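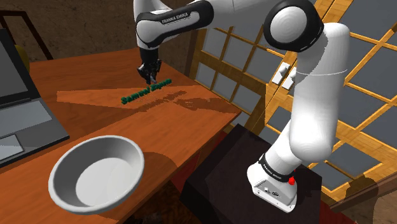 Simulated table with a Franka Emika arm, bowl and laptop

Sutport Forums > Workshop and Home > Automation
Thread: Can any of these arms do real chores yet?

benchdog60
Posted 7:40 pm

The render at the top is the kind of thing I keep getting sent when I ask this question. One arm, a wooden table, a bowl, a laptop. It's a simulation, and a decent looking one, but I run a small cabinet shop and I live in a house with dishes in it. What I want to know is whether anything I could buy today would clear a table like that without me standing next to it.

I don't mean a demo. I mean I leave the room, come back, and the bowl is in the sink and the laptop is still in one piece.

Please keep it to things you have used or seen running. I can find the press releases on my own.

marlow_t
Posted 7:58 pm

Short answer is no, not in a house.

Longer answer: we have an arm at work that loads blanks into a press. It does the same move all shift and it's very good at it. The blanks come in a tray and the tray is always in the same spot. If somebody bumps the tray, it stops and waits for one of us. Your kitchen table is a bumped tray every day of the year.

quietlathe
Posted 8:15 pm

I'd push back on that. "Same move all shift" was true of ours too until we put a camera on it. We had the Clurkent cell installed in March and it picks mixed parts out of a bin now. They come in any which way. It misses some, tries again, and gets them.

It isn't cheap and it isn't a kitchen, but the claim that these things only work when everything is in the same place is out of date.

marlow_t
Posted 8:22 pm

How many kinds of part?

quietlathe
Posted 8:31 pm

Six. All steel, all bigger than a walnut.

marlow_t
Posted 8:34 pm

OK. So now do a wet glass, a paper napkin, a fork under the napkin and half a sandwich. I have no argument with your bin. I'm saying it's a different job.

pepperfield
Posted 9:02 pm

I do simulation work for a living, so a few words on the picture. People outside the field see a render and figure it's advertising. Mostly it's where the work gets done. You can run the same table thousands of times overnight, move the bowl each time, change the light, and nothing gets broken.

A big pale bowl with an open rim is one of the easier things to pick up. You put one finger inside and one outside and close. The laptop is the hard one. I would not want a two-finger gripper shutting a laptop lid unless someone had spent a lot of time on how hard it pushes.

The other thing to notice is that the arm is bolted to a pedestal. It can reach the table and that's the end of it. The sink is somewhere else.

benchdog60
Posted 9:10 pm

That last part is what gets me. Say it picks up the bowl every time. Where does it put it? Do I have to build the kitchen around the arm?

pepperfield
Posted 9:17 pm

Either that or you put the arm on wheels, and then you have a second set of problems. The base moves a little, the arm misses a little, and you need the camera to make up for both.

oldsaddle
Posted 9:44 pm

My sister-in-law's care home tried one on wheels, from an outfit called Famuda. Its job was to carry meal trays down the hall and take empties back. Carrying was fine. Picking up the empties was not. Over the first month they logged 222 pickups and 76 of them needed a person to step in. The staff said it was quicker to do it themselves. They kept it for the carrying.

quietlathe
Posted 9:51 pm

So it did 146 with no help. I know that isn't good enough, but ten years ago that number was zero.

oldsaddle
Posted 9:57 pm

Sure. But you have to watch all 222 to find out which ones it will drop. That is a full-time person.

marlow_t
Posted 10:03 pm

Exactly this. I don't care about the average if I have to stand there.

hinge_and_pin
Posted 10:20 pm

Going the other direction, we already have machines that do chores. Dishwasher, dryer, robot vacuum. None of them have arms. I think an arm is the wrong shape for most housework and people like it because it looks like us. If you want the table cleared, I'd be looking at the table. Trays that slide, a cart, something along those lines.

pepperfield
Posted 10:29 pm

I disagree, but I see why you'd say it. A dishwasher does one thing. The argument for an arm is that it could load the dishwasher, fold towels and open those cabinet doors, all with the same hardware. It can't do all of that well today. The doors on that big cabinet in the render would take some work too. Pulling a handle along an arc is harder than it looks, since the gripper has to follow the door and not fight it.

hinge_and_pin
Posted 10:35 pm

You're making my case for me.

benchdog60
Posted 10:48 pm

For the shop side, would any of you put one on sanding? I have flat panels, same sizes most weeks. A rep from Sun was in here saying it would pay off quickly. He didn't want to talk about edges.

quietlathe
Posted 10:55 pm

Flat panels, yes, that's a good fit. Edges and profiles, ask to see it done on your own parts before you sign. Bring a box of them. If they won't run your parts, you have your answer.

marlow_t
Posted 11:01 pm

Agree with quietlathe on that one. Also ask who changes the sandpaper. On the one I saw it was a guy named "the operator" and he was busy all day.

benchdog60
Posted 11:12 pm

Will do. I have a box of 60 drawer fronts with a bad finish that nobody will miss. I'll take those over and post what happens. Dishes stay with me for now.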